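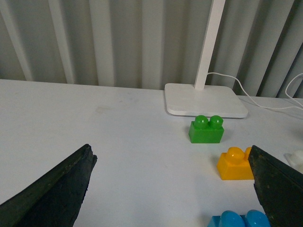

Robot operators wanted for example gathering, Cukthorpe

Zaltari is looking for 4 people to operate robot arms by hand and record examples for a learning system. The work is part time, paid, and done on site at our unit in Cukthorpe. You do not need a technical background.

The work

You sit next to the arm and guide it through a short task using a hand controller. Each run is saved with the view from the small camera at the gripper. At present the tasks use toy building blocks in green, yellow, blue and white on a white table. You may be asked to pick up one colour and leave the rest, put two blocks side by side, or move a block clear of the desk lamp without touching the base. Later in the project we will move on to kitchen items and folded cloth.

After each run you mark it as good, poor or spoiled and type a short note. Poor runs are kept, so please mark them as they are. Between runs you set the blocks out again from a printed card. The cards differ in small ways and it matters that they are followed.

Hours and pay

Shifts are 4 hours long with a paid break of 20 minutes halfway through. Most operators work two shifts a week. You will be paid the same rate for training as for normal shifts, and the rate is set out in the offer letter. Travel within Cukthorpe is not covered. The post runs for 10 weeks and may be extended.

What we ask for

You should be 18 or over and have the right to work in the UK. You need steady hands, and eyesight (with glasses if you wear them) good enough to judge small gaps on a screen. The work is repetitive. People who have done sewing, packing, model making or lab bench work have tended to settle in quickly, but none of these is required. Left-handed applicants are welcome, and both controllers can be set up either way.

The room is on the ground floor with step-free access. Tell us if you need a different chair or desk height.

How to apply

Send a short letter and a list of your recent work to Verena Ammann, Operator Lead, using the form on our jobs page. Please say which shifts you could do, morning or afternoon. We do not need a photograph or references at this stage.

Closing date: 2025-07-10

Applicants on the shortlist will be invited to a paid trial lasting 2 hours, made up of a safety talk and practice on the arm.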